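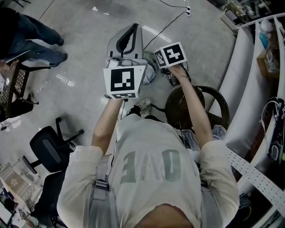 **Slide 3: the Friday fault**

Good afternoon, and thank you all for coming back so promptly after coffee. I want to tell you about a jaw that wouldn't let go.

Bethel was on the left handle, partway through run 16, when the right gripper closed and stayed closed. She did what any of us would do and squeezed again — and again.

(Pause. Let them guess.)

It was the cable. A connector had worked itself half loose, and our software kept holding the last command it had heard, bless it. Viorica found it after a long evening with the logs from Trastik.

- Lost signal now means the jaw relaxes
- Cable check before every run, by hand, please
- Fingers stay out until the power is off

Mention that Bethel's thumb was pinched, and that she's fine and sitting in row two. Wave to her!

Run 17 went ahead on Monday with the new cable. Hand over to Thodoris for the log plots.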